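Wednesday, late

Back from the cutlery room with sore feet and a full notebook. Ruoxi Song and I spent the whole afternoon on the Sadine handling rules, the new draft that runs to 85 pages, and I have to say I'm fonder of it than I was in February (I called it a doorstop then, and I take it back, mostly). We got through the section on holding pointed things, which Grenen wants settled before anyone there signs. My feeling is that a fork in a gripper should be treated the way we'd treat a knife, with a person standing well clear until it is back on the table. Ruoxi thinks that's too strict for a fork. We went back and forth over it very happily, and I wrote both views down.
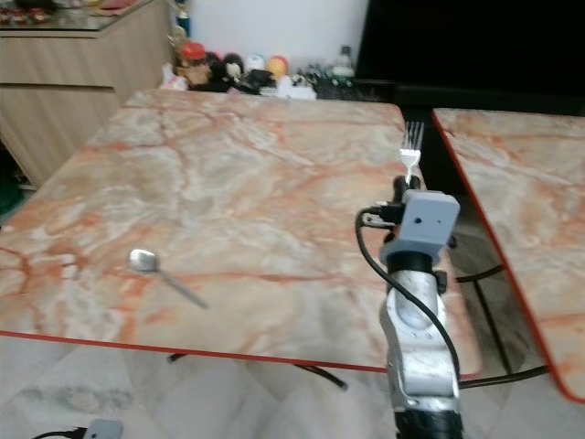
Fork up in the gripper, spoon still on the table.

After tea we moved on to rule 6, the one about coming in close over small metal things. The draft says to slow down before the gripper gets near the tabletop, and I'd like it to say how slow, because "slow" means one thing to me and quite another to the folks at Drinon! I also want a line about cables, something plain, such as checking the loop by the gripper before each session and again after lunch. Ruoxi liked that one and found me the right paragraph to put it in.

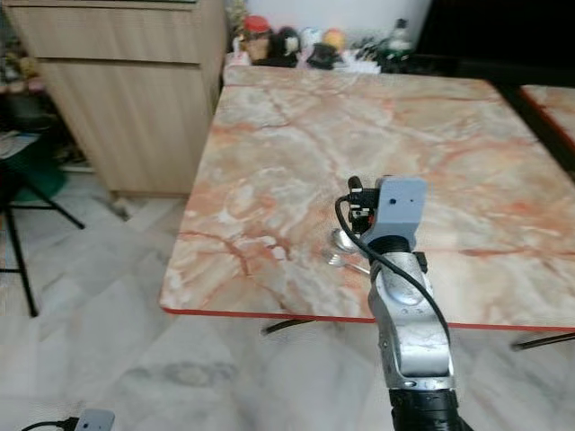
Gripper down close to the spoon and fork.

I still owe Sundqvist my comments on the logging pages, and I've promised myself I'll do them tomorrow morning with coffee, before the phone starts. Must ask Ruoxi for her copy of the old draft too, mine has soup on it.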